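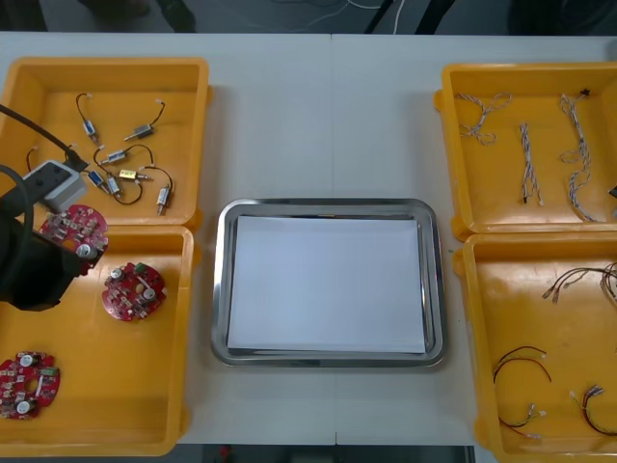
Kitting bench with motors, boards and harnesses in their bins.

Review: Gulala two-arm kitting cell
Natalie Penrose, August 2025

I went looking for one arm and came home with a quote for two, and I'd sign it again tomorrow! We build small runs of fan controllers at Paterson, and every unit starts as a tray of parts. The Gulala cell is sold for that job.

The budget was $45,000, all in. Brornberg came in lower on the arms, but they wanted $3000 extra for training and an 18 month service plan on top.
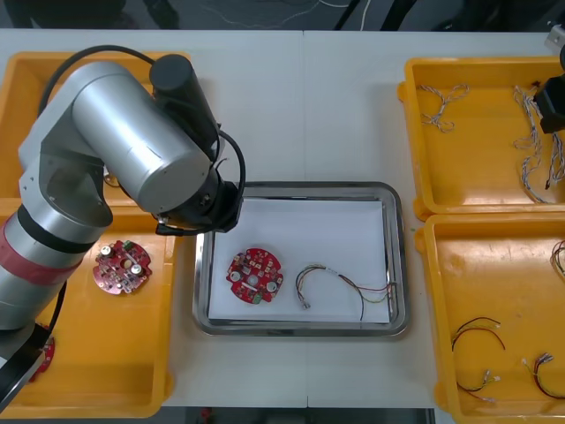
Harnesses were the part of the plan that worried me most. A motor is a tidy lump, but wire flops wherever it likes. If your kits look like ours, with a multicoloured harness fanning out over the rim of the tray beside a round red board, budget more set-up time for the wire than for everything else (we doubled ours). Spend on decent bins, too. Ours are plain yellow plastic and I love the colour against a white bench.

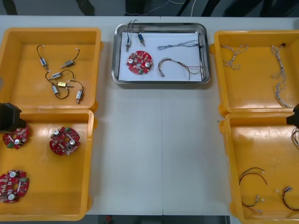

Two motors, a board and wiring on the paper liner.

Gripes? The manual is thin, and spare gripper pads come in packs of 100, far more than a small shop needs. Trurkham will split a pack if you ask nicely. We're pricing a second cell in September.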